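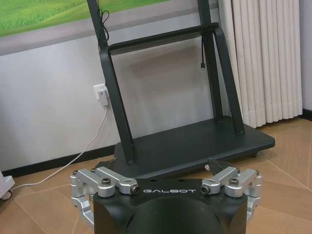 Selling wool from a small flock: what we did this year (thread)

1. People keep asking me what happens to the wool after shearing, and whether it pays. I'll put the whole thing in one place so I can link to it. We keep 35 ewes outside Dranport, mostly Corriedale crosses. June 2021, so the prices will go out of date.

2. Short version on money: most years the wool check did not cover the shearer. This year it did, with a little left over. The difference came from sorting the fleeces ourselves and sending the good ones to a small mill. The rest went to the wool pool as usual.

3. Start with the animals in the months before. Hay feeders matter more than anything you do on shearing day. We used to throw hay over the fence onto their backs. All of that chaff ends up in the neck wool and no mill can get it out.

4. We switched to low feeders with a solid front two winters ago. Octavio Ospina welded them from old gate panels. The neck wool went from trash to usable in one season. If you change only one thing, change that.

5. Burdock is the other problem. Cut it before it sets burs. We missed a patch along the Zapata Road side last July and every ewe that grazed there had burs in the britch this spring. Those fleeces went straight in the low-grade bag.

6. Book the shearer early. Ours is Nelly Villca and her calendar fills up before Christmas. She groups small farms on the same route so nobody pays a full trip fee. If a neighbor has sheep, call the neighbor first and then call her together.

7. Keep the sheep off feed the night before. A full ewe is uncomfortable on her back and she will fight. Keep them under a roof too. You can't shear a wet sheep, and you can't bag damp wool. It heats up and yellows, and it will mold if you leave it long enough.

8. Shearing floor: a sheet of clean plywood, swept between every animal. Not a tarp. Tarps slide, and the blue ones shed little plastic threads that go all the way through to the yarn. Same goes for baling twine. Pick up every piece before you start.

9. Order matters if you have colored sheep. White first, dark last. A few black fibers in a white fleece will knock it down a grade because they don't take dye.

10. Skirting is where the value gets made. You throw the fleece onto a slatted table, cut side down, and pull off everything around the outside that's dirty, matted or short. Belly wool, leg wool, tags. I used to be too gentle about it. Be rough.

11. A fleece that came off the ewe at a good weight will look sad after skirting. You are going to feel like you're throwing money on the floor. The mill charges by incoming weight, though, so every pound of manure and grease you leave in is a pound you pay them to wash.

12. Test for breaks before you roll it. Take a lock, hold both ends, snap it next to your ear. Sound wool makes a clean ping. If it crackles or pulls apart in the middle, that ewe was sick or short of feed at some point in the year.

13. Two of my best-looking fleeces failed the snap test. Both ewes had a rough time after lambing, so I wasn't surprised. Tender wool can still go for felt or batting. It will just make bad yarn.

14. We bag in clear plastic for the mill and in the big burlap sacks for the pool. One fleece per clear bag, with a card inside: ewe number, weight, color, any notes. Leave the bag open a few days if there's any doubt about moisture.

15. On the mill. We used Ovis, across the Prarano valley. They're small and they run custom lots, so you get your own wool back. Some mills blend everyone's together. That's fine if you just want yarn, but ask first.

16. Questions worth asking a mill before you send anything: minimum lot size, longest and shortest staple they can run, whether they charge on incoming or washed weight, how long the wait is, and what they do with wool they reject.

17. We sent 107 pounds, skirted. Wool loses a lot in washing and a bit more in carding, and how much depends on the breed and how greasy they are. I'd plan on getting a little over half back as yarn and be happy if it's more.

18. The bill came to around $800 as a first payment, with the balance due when we picked up. That is a lot to have tied up in wool for months. If it would hurt you to wait for that money, sell raw fleeces this year and try the mill later.

19. Raw fleeces sell better than I thought. Handspinners want them clean, sound and with some character, and they'll pay several times the pool price. They also look at every inch. Don't try to pass off a medium fleece as a good one. They talk to each other.

20. Our best sales were in person. Yolanda Lozano runs a spinning group in town and let us bring bags to one of their evenings. Everybody pulled locks out, tugged on them, smelled them. We came home with an empty truck. Online we sold 4 fleeces in the same month.

21. Shipping is the reason. Wool is light but bulky, and the carriers charge for the size of the box. Squeeze the air out of the bag, tape it, then box it. Price shipping into the listing or you'll give away your profit at the counter.

22. What to do with skirtings: we mulch with them. Around young trees it holds water and keeps the grass down for a couple of years. Jhair Llanos packs them into the bottom of his tomato rows and swears by it. Birds will carry some off in spring.

23. The pool still has its place. It's a low price per pound but they take everything, it's one trip, and somebody else deals with the grading. For a first-year flock I'd send it all there and use the time to get your feeders right.

24. Things I'd do differently. I'd put coats on the best ewes, only a handful of them, and see if the spinner price covers the trouble. Coats rip, and you have to change sizes as the wool grows, so I've been putting it off.

25. I'd also have one more person at the table. Fredy Flores and I skirted everything between us and we fell behind by midmorning. Once fleeces stack up you start rushing, and a rushed fleece has second cuts left in it. Those are the tiny bits that turn into pills in a sweater.

26. Second cuts, since somebody will ask: short pieces from when the blades go over the same spot again. Shake the fleece hard over the slats and most drop through. A good shearer leaves very few. Don't complain to her about the few.

27. Record keeping. I have a notebook with a line per ewe: fleece weight, grade, where it went, what it brought. It has changed which ewe lambs I keep. A ewe with twins every year and a junk fleece still stays. A single and a junk fleece, she goes.

28. Someone asked about meat breeds. Suffolk and Hampshire wool is short and springy and doesn't felt easily, so it makes decent socks and very good pillow stuffing. It's worth a call to a mill before you burn it or bury it.

29. And for hair sheep people: yes, I know. No shearing bill. You've mentioned it.

30. Yarn is supposed to be back in July. Two weights, natural white and a gray made from the two dark ewes and some of the white. I'll post what it cost per skein once I have the final bill. Replies are open if you have a mill you like, especially one that takes lots smaller than ours.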